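The Slow Train to Trolside

By the time the little railcar leaves Flamasholm, just after six in the morning, the regulars have already claimed the seats on the lake side. Do the same if you can! The line climbs 772 meters before it drops toward the coast, and almost all of the good views are on the left.

I rode it in May, with snow still lying in the cuttings and the birches just coming into leaf. The whole trip is nearly 80 miles and takes most of a morning, because the driver stops wherever someone waves from the track. At Okine we waited for a man with two bicycles and a crate of seed potatoes.

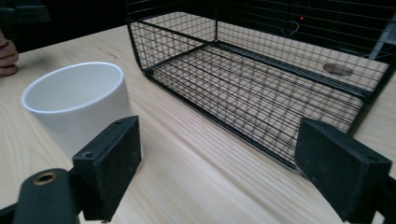 Past Okine the valley closes in and the tunnels start. Zsolt Gulyás, who has driven this route for years, slows down on the Zeman viaduct so people can look straight down at the river (I did, and then I held on to the seat in front). He told me the spring floods are the best time, when you can hear the water over the engine.

Then comes the long run down, windows open, the smell of pine and brake dust, and finally salt. Svatopluk Matoušek was selling smoked trout on the platform at Trolside when we pulled in. I bought one, ate it on the harbor wall, and caught the afternoon train back so I could see it all again from the other side.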